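In praise of the plain white table

Sep 15, 2019

I have fallen hard for white tables. Matte ones, broad ones, the kind with enough room to push your elbows out and still have space for a cup. My last dining table was dark and glossy and showed every fingerprint by breakfast, so when I went looking for a replacement in April I swore off shine for good.

Matte white is a wonderful colour to work on. It turns pale grey in the shade, and a shadow across it goes soft and wide. Put a cream cup on it and the cup nearly melts into the surface, with a bit of shadow underneath to give it away. I could look at that all afternoon (and have!).

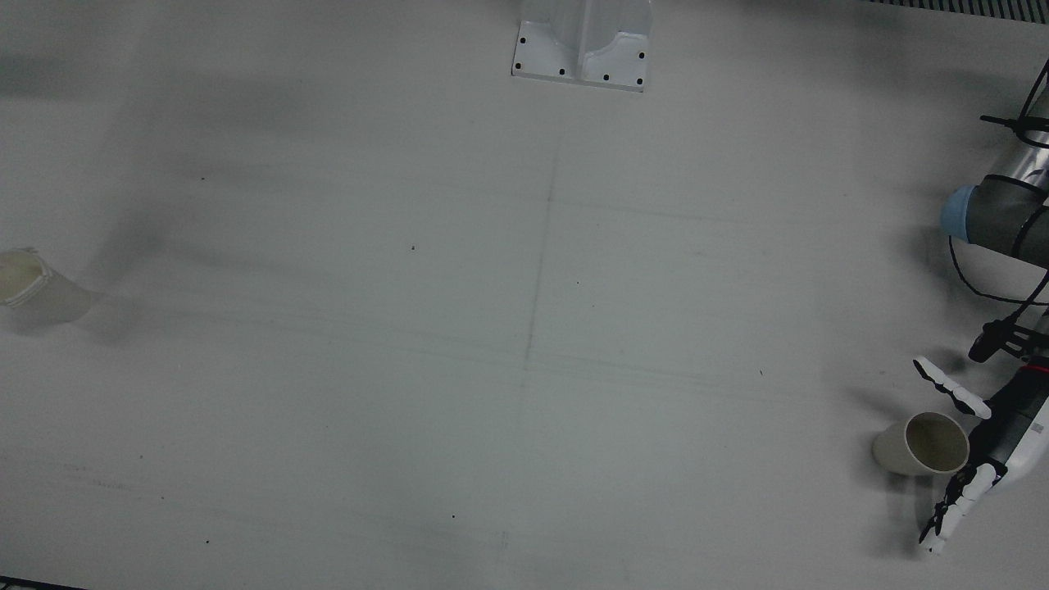 Living with the marks

Yes, it shows things. Specks, smudges, faint streaks, a thin line down the middle that catches your eye once and then won't let go. I used to chase every one of them. These days I wipe mine down with a damp cloth and a drop of dish soap, dry it with an old tea towel, and leave the rest alone. A white surface with a bit of wear on it has so much more going for it than one that looks fresh out of the carton.

Mine is a Tranico, 161 centimetres long, bought second-hand from a shop called Ukasel. It came with 2 scratches and a wobble, and the wobble was gone once I'd tightened the legs. I also tried the Tidum, a lovely thing but too narrow for the way I spread out.

The cream cup question

Now, cups. Pure white on white can look a bit clinical, and I find dark mugs too heavy. Cream is the sweet spot, warm enough to stand apart and quiet enough to belong. Look for a tapering body and a rim you can feel with your thumb. I own 23 in various shades of cream, most of them from the Kováčik seconds shelf, and I'd happily clear a cupboard for more.

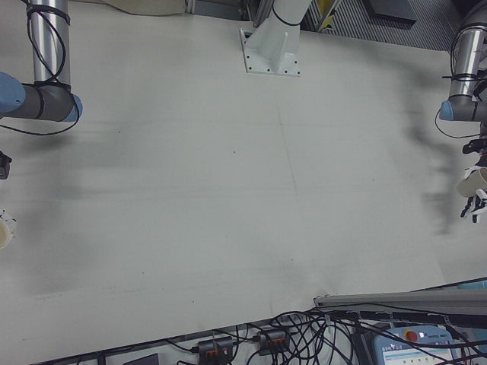

Keeping the edges in hand

The top is the easy part. Cords and power strips collect along the front of any working table, and mine were a proper tangle until I spent a rainy morning under there with a packet of reusable ties. Unplug everything first, sort the cords by length, and tie them in loose loops so they can still move. Then put the kettle on, pick your favourite cup and go sit at the thing.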